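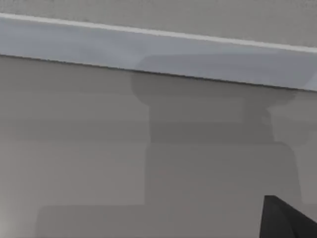

仿真渲染画面:机械臂投在灰墙上的影子,右下角是夹爪的一根黑色指头。

搜索本仓库 输入关键词 搜索

Harkance 采购规划包 说明文件(README)

1月25日 Hedvika Urban

这个仓库装的是 Tromthorpe 工作间买机械臂之前的全部家当:一份设备清单,一份报价表,一批仿真渲染的片段,以及若干封关于运费由谁承担的邮件摘要。真机还没有到。按目前的进度,真机也还没有订。所以仓库里凡是会动的东西都在仿真里动,凡是花钱的东西都在表格里花。

如果你是来找训练数据的,请直接翻到“仿真片段”一节。如果你是来找预算的,请坐下慢慢看。如果你是财务的同事,请先读“已知问题”,读完再给我打电话,这样我们俩都能少说几句重复的话。

一、仓库里有什么

quotes/ 目录是报价表,一共 47 行,每行一个条目。机械臂占一行,夹爪占一行,剩下的行都在解释为什么只买机械臂和夹爪是不能干活的:底座、控制柜、急停按钮、急停按钮的延长线、延长线的线槽、线槽的盖子。盖子是单独报价的。我问过能不能只要线槽不要盖子,对方回复说可以,但是盖子和线槽的组合价比单买线槽便宜。我把这封邮件完整保留在备注里,供后人研究。

renders/ 目录是仿真片段的画面,按任务分文件夹。里面大多是夹爪附近视角的渲染图,能看见的机器人部件往往就是一两根指头,剩下的要靠影子去猜。

plan/ 目录是时间表和预算草案。草案的文件名从 final 开始,后面陆续有 final_new、final_new_改、final_请用这个。请用最后一个。Rhona Morrison 曾经要求我把旧的删掉,我没有删,理由是旧版本里的总价比较好看,偶尔打开看看对身体有益。

notes/ 目录是会议记录。没有索引。会上说过什么,以邮件为准;邮件没说的,以会后补的邮件为准。

二、为什么先做仿真再买

去年我们的计划很简单,拿到预算,买 2 台机械臂,装上,开始干活。Kenneth Dimaculangan 在评审时问了一个问题:工作台放在哪里?当时没有人量过工作间的净高,也没有人量过靠墙那一侧的深度。我们对机械臂的末端速度了如指掌,对自己的墙一无所知。

于是采购往后推,先在仿真里搭一个简化的房间,把候选型号放进去跑。简化到什么程度呢,墙就是一片灰,没有插座,没有暖气管,没有去年挂上去至今没人承认是自己挂的那本日历。上面有一道浅色的边,下面是一条偏蓝灰的立面,再往下就是墙。灯光是默认的。默认灯光的好处是免费,坏处是影子很大,一台尺寸正常的机械臂能在墙上投出一个衣柜。

仿真软件用的是现有许可,没有额外开支,这是整个项目里我最喜欢的一行。机时走的是公共队列,排队时间没有折算成钱,因为一旦折算,上面那句话就不成立了。

三、仿真片段

格式是常见的逐帧图片加一份动作记录,字段说明写在每个文件夹的 fields.txt 里。下面只讲使用时容易踩的地方。

画面里不保证有物体。有些帧里除了夹爪和墙,什么都没有,连桌子都不在视野内。请不要来信询问抓取目标去了哪里。训练抓取模型的同事应当按任务标签筛选,标签在 labels.csv,空视野的帧标为 no_object。如果你用的是全集又没有筛选,你的模型会学到很多关于灰色的知识。

影子请当作影子处理。我们试过用一个现成的分割工具做初步标注,它很有把握地把墙上的影子圈了起来,类别给的是“家具”。这个结果我们没有采用,但记在这里,因为它后来影响了预算:原先草案里有一行“自动标注,费用忽略不计”,现在这一行改成了“人工复核”,费用不再忽略不计。

画面可能是歪的。视角跟着手走,手歪的时候,墙上的横线就一路往下斜。没有做水平校正,也不打算做。真机上的相机装在手上也会这样歪,提前适应比较划算。

阴影不止一层。光源不同方向时,主影子旁边可能还有一道更淡的。做光照增强的同事可以把它当作赠品。做阴影去除的同事请另行规划情绪。

没有文字和读数。渲染表面上没有贴标签,想用画面里的字来定位的方案在这批数据上行不通。真机到了以后,底座上一定会贴满警告标识,到时候字就够用了。

四、预算草案怎么读

预算分成“设备”“安装”“以后再说”三块。前两块写得很细,第三块一度只有一个标题。后来 Benvinda Vieira 把它补全了,补完以后它成了最长的一块。她的原话是:“这些东西你们迟早要买,只是现在不好意思写。”我认为这句话应当印在封面上,但封面的位置已经给了项目编号。

机械臂:报价来自 Curnine。含控制柜,不含底座。报价单第一页写着“交钥匙方案”,第二页列出了钥匙不包括的内容。保修 12 个月,从发货日算起,请注意是发货日。如果设备在仓库里等我们打地脚螺栓,保修就在旁边陪着它一起等。所以安装条件没有齐备之前,任何人不要点“确认订单”,哪怕按钮做得非常诱人。

夹爪:报价来自 Cartwright,平行两指。指头是易耗品,备用指头另算。仿真里的指头撞墙无数次,外观保持得很好,请不要据此估计真指头的寿命。我们在草案里原本没有留备件,Kenneth 看完仿真的碰撞日志以后自己加上去的,加的时候没有说话。

底座和线缆:约 4,000 英镑。这个数是全表最粗的一个,底座高度没有定,高度没有定是因为净高刚刚量完,净高刚刚量完是因为梯子借出去了。梯子的借出登记不归本仓库管理。

安全围栏:有两种买法,一种是整套买,一种是买立柱和网片自己拼。自己拼便宜,前提是自己有空。我们在时间表里查过了,没有人有空。

工控机和显卡:沿用现有的。这一行后面有个问号,问号是显卡的现任使用者打上去的,我尊重他的意见,但暂时没有改金额。

培训:供应商提供。报价按天算,教的是怎么开机、怎么示教、怎么在出错以后找到供应商的电话。Kirstin Tosh 建议我们至少派一位不负责写代码的人去学,理由是写代码的人会在第一天上午就跳过开机那一章。这个建议已经采纳,人选未定,写代码的人对此表示理解。

运费和关税:一行写“见合同”,合同里写“见报价单”。正在处理。

五、从仿真里得到的规划结论

先说明,下面这些只用来决定买什么和放在哪里,不能当作真机性能的承诺。哪家供应商拿这一节来跟我们谈性能指标,我们会请他先和那堵灰墙谈。

臂展够用,够得有点多。候选型号里较长的那一款在靠墙摆放时,肘部经常要绕着走。短款便宜,也更容易放得下。之所以长款一直留在表里,是因为演示视频拍得好。目前倾向短款。

底座要离墙。离多少写在 plan/ 的布局草图上,不要凭印象估。有人凭印象估过一次,估出来的位置正好挡住配电箱的门,而配电箱的门是要能打开的,这一点房东非常坚持。

手部相机要预留走线。仿真里的相机没有线,这让所有姿态看上去都很潇洒。真机的线会绕、会绷、会被卷进第四关节旁边那条缝里。请在采购时一并订软管和扎带,扎带多订,扎带从来没有人嫌多。

照明要单独列支。原先大家默认用屋顶现有的灯。看过渲染里的大块影子以后,我们在“安装”里加了可调角度的灯具。金额很小,但在评审会上讨论得最久,大概因为灯是在座各位都自认为懂的东西。

六、时间表

十二月做完的事:报价收齐,净高量完,布局草图第一版。没做完的事:其他。

接下来的顺序是这样:布局定稿,底座高度定稿,财务确认“以后再说”那一块究竟是现在说还是以后说,然后下单。供应商给的交货周期写的是“标准周期”,我追问标准是多长,对方说视型号而定;我报了型号,对方说视排产而定;我问排产,对方给我发了一份新的产品手册。手册在 notes/ 里,纸质版很厚,目前垫在显示器下面,高度合适。

安装那几天需要有人在场开门。门禁卡的申请表请提前交,不要等货车到了楼下再找我签字。

七、已知问题

报价表里货币没有统一。有几行是欧元,列标题写的是英镑。汇总公式已经换算过,单行没有。只看单行会觉得夹爪很便宜,请抑制住这种喜悦。

有些报价的有效期已经过了,仍标为“有效”。供应商口头说可以顺延。口头这个词我在备注里写成了大写,中文没有大写,所以我加了下划线。

labels.csv 里 no_object 和 none 同时存在,含义相同,是两个人在不同的下午各自发明的。读取时请合并。

部分片段开头有几帧机械臂还没有动。需要运动数据的请自己裁掉,需要静止数据的,恭喜。

渲染里的墙面颜色和 Tromthorpe 的墙没有关系。真墙是米黄色,有胶带印。暂时没有把胶带印加进仿真的计划,有人愿意做的话,我可以提供近距离的参考和精神支持。

八、使用范围

内部规划、布局评估、算法的初步试验,都可以用。拿去做正式的性能对比不可以。把渲染图放进对外宣传材料之前请先问我,上一次有人做了一张海报,标题是“机器人已就位”,第二天就有访客按时到了,要求参观。

报价信息不得转发给供应商,包括“只是给他看看另一家多少钱”这种转发。我们知道这样做能砍价。供应商也知道。法务也知道。

九、改动与联系

改报价请改 quotes/ 里的原表,并在备注写清楚是谁改的、依据哪封邮件。只写“已更新”的,我会原样退回,并附上同样信息量的回复。

布局和净高的问题找 Kenneth Dimaculangan。“以后再说”里的条目找 Benvinda Vieira,她手里有完整的理由,建议留出时间。培训人选找 Kirstin Tosh。旧文件该不该删找 Rhona Morrison,她的立场比较明确。其余的写给我,邮件标题里请带上 Harkance,不带的会被过滤到促销文件夹,和那家卖线槽盖子的放在一起。

待补:灯具的型号;底座供应商的第二份报价;梯子归还以后重新核对一次净高。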